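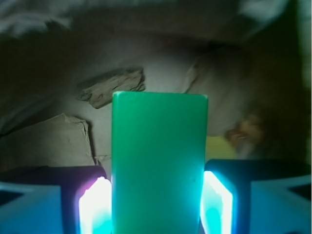
What will I sort in this job?
Mixed small objects that arrive to us in open paper bags: blocks, cloths, pieces of bark, scraps of paper. You take each thing out, decide the group where it belongs, and write it in the list.

Bavside is looking for 4 sorting assistants for our sample room. The work is sitting work, quiet, and it needs patience more than strength. One full round has 486 bags, and every bag must be emptied, recorded and filled again in the same way.

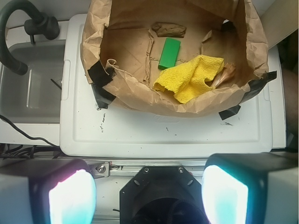
Open bag taped to a white lid, with a green block and a yellow cloth inside.

Your tasks:
Fold the rim of the bag to the outside and fix it with black tape.
Take out the contents and write a short name for each object in the Nivham sheet.
Shake the cloths and fold them. Torn paper goes back in the bag also — please do not throw it away.
Wipe the lid at the end of your shift.

We ask for good eyesight for small details, clean handwriting and everyday English. Experience in packing or in a store room is welcome, but Thoa Ninh will train every new person during the first shifts.
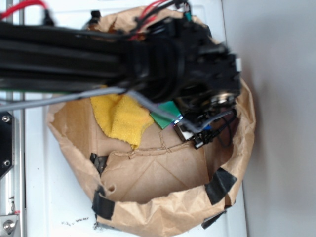 The salary is 1,840 per month before tax, and lunch is included. Gloves and an apron you receive from us. If you are sensitive to paper dust, please tell us before you apply, and we will discuss which table is suitable for you.

To apply, write a short letter to Urmas Rimkutė and mention reference 179. A photo is not necessary. We accept letters until 2 Sep 2024 — the ones that came already in August are being read now, and Nhàn Khúc will answer to everybody by e-mail.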